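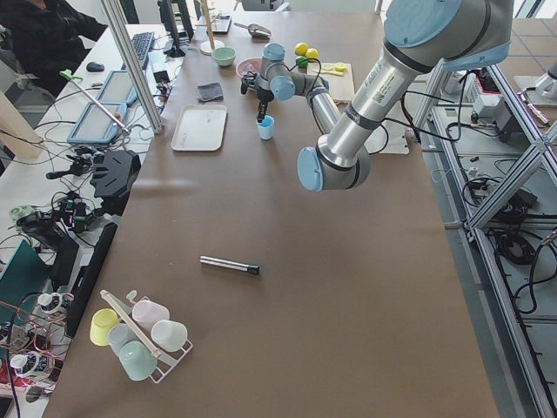
Robotics Laboratory Course
Handout 8: Tabletop Manipulation with Two Arms

Instructor: Kauko Saarinen
Issued: 26/07/2018

1. Purpose of the session

In this session each team will plan, teach and test a short sequence of pick-and-place movements on a shared table. Earlier handouts treated the arm as a single machine working on a single part. The present exercise adds two difficulties: the objects differ in shape and stiffness, and a second arm has the right to enter the same space.

Students should arrive having read Handouts 6 and 7. The material on coordinate frames will not be repeated, and a team that cannot state the position of its tool relative to its base will be asked to complete that work first.

2. The work area

The table is covered with brown paper, which is replaced when it tears or wrinkles. Do not write on it. Marks on the paper have in the past been picked up by the vision software as edges, and one team lost most of an afternoon to a pencil line. Whiteboard markers may be used as objects to be grasped, with the cap on.

The set of objects is taken from an ordinary kitchen. It includes plastic cups in pastel colors, a wire cup rack, bowls, a tray, a folded cloth, lemons and a lime, a cutting board and a wooden mug tree. Teams may rearrange these as they wish, provided that the starting layout is recorded before the first run. A sketch with distances measured from the near left corner of the table is sufficient.

Cables on the floor are to be left where they are. If a cable must be moved for an arm to reach its target, ask the instructor.

3. Grasping: a short review

A two-finger gripper holds an object by pressing on it from opposite sides. For the grasp to be stable, the line between the two contact points should pass close to the center of mass, and the friction at each contact must be enough to resist the weight and any acceleration of the arm.

An upright cup can be approached from above in two ways. The fingers may close on the outside of the cup, or one finger may be placed inside the rim and one outside. The outside grasp is more tolerant of errors in position but needs free space on both sides. The rim grasp needs less space, and is usually the better choice when cups stand close together. It does require an accurate height, as a finger that goes too low will strike the bottom of the cup.

A cup lying on its side or leaning in a rack presents a different problem. The axis of the cup is no longer vertical, and the wrist must be turned to match it. Teams should work out the required wrist angle on paper before moving the arm. Note also that a cup in a rack is in contact with the wire, and possibly with its neighbors - the first centimeters of the lift should be slow and in a direction that does not drag the rack along.

Lemons and limes roll. Close the fingers at reduced speed so that both make contact at nearly the same time. If one finger arrives early, it will push the fruit away before the other reaches it.

Cloth has no fixed shape, and the methods above apply to it only in part. A folded cloth may be taken by its edge or pinched from the top. In the second case the number of layers held is hard to predict, and the report should say what was intended as well as what was obtained.

4. Sharing the table

Two arms over one table can collide even when each is following a correct program. In this course we use the simplest form of protection, which is to divide the table into zones. Each arm has a zone of its own, and the strip between them is shared. An arm may enter the shared strip only when it holds the token, a single variable kept by the Drundico controller program.

The rules are as follows.

Request the token before the movement that enters the strip, and wait for confirmation.
Release it only after the whole arm has left the strip, including the elbow and any trailing cables.
Never hold the token while waiting for an object, a person or a camera result.

The second rule is the one most often broken. Programs tend to check the position of the gripper alone. On a long arm the gripper can be well clear while the upper segment is still above the strip. Use the link positions given by the function described in Handout 7, and allow a margin of 38 mm on every link.

5. Procedure

Step 1. Record the starting layout.

Step 2. With the arm at reduced speed, teach an approach point above each object you intend to move. The approach point should be high enough to clear the tallest object on the table.

Step 3. Run the sequence without closing the gripper. One member of the team keeps a hand on the stop button throughout and has no other duty.

Step 4. Run the sequence with grasping. Save the log file under the team name. Logs are limited to 500 lines, so start a new file for each trial.

Step 5. Exchange roles with the team operating the other arm, and repeat Steps 3 and 4 with both arms active.

No one may reach over the table while either arm is powered. To reset an object, press stop, say "stopped" aloud, and wait for the other team to answer.

6. Worked note on timing

In the March session the Nolier team measured a full cycle of 451 seconds with both arms active. Study of the log showed that much of this time was spent waiting for the token, which the other arm kept while its gripper opened over the tray. The Fajardo team, using the same layout, moved the release command to directly after the retreat movement and reordered its picks so that those near the middle of the table came last. Their report is kept in the Prenditis folder on the course drive and is recommended reading before Step 5.

7. Report

Each team submits one report. It should contain the layout sketch, the list of taught points, the log files, and a table of attempts in which every failed grasp is given a cause. "Slipped" is not a cause. State where the fingers made contact, the direction of approach, and what the object did next.

Reports are due at the start of the next laboratory session. Questions concerning the token program should be sent to the instructor in writing, with the log attached.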